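Grololbridge Opens Pillton Site to Record Everyday Handling Tasks

PILLTON – Grololbridge has started recording at its new Pillton site, where operators carry out ordinary household and shop tasks with hand-held grippers. The recordings will be used to train Bosum, the company's learning system for robot arms.

Operators wear no gloves and drive no robot. They hold one gripper in each hand and do the job at a table, much as they would do it at home. Each recording covers one task from start to finish and is saved with a short written label.

The first set, named Duman, holds 369 recordings. Of these, 178 involve bags or other soft packaging, an area where Bosum has had the least to learn from.

"A box keeps its shape and a bag does not," said Anselmo Urrego, who leads recording at Pillton. "We want plenty of examples where the handles hang over the table or the plastic folds over on itself. We don't tidy the bag up first."

Tasks in the Duman set use common items such as shopping bags, small boxes and clear plastic trays. The starting layout changes between recordings, and operators choose which hand to use for each step.

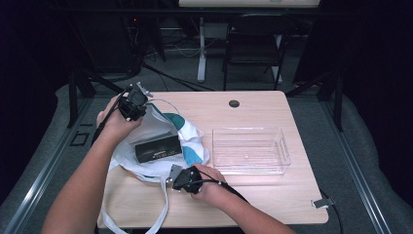
How recordings are checked

Every recording is viewed by 2 reviewers before it goes into the set. They look for dropped items, long pauses and labels that do not match the task. A recording with a dropped item is kept if the operator picks the item up and finishes – Grololbridge says these are useful for teaching recovery. Recordings that stop early are removed.

Next steps

The Pillton site has 3 recording tables in use. A second set, covering folded cloth and lidded containers, is planned to begin in April. Grololbridge will test Bosum on bag handling once training on the Duman set is complete, and will publish the results on its website, including the tasks the system fails.

Research groups that would like to use the Duman set may apply through the Grololbridge site office in Pillton. Requests are reviewed every Friday.

Media contact: Anselmo Urrego, Grololbridge, Pillton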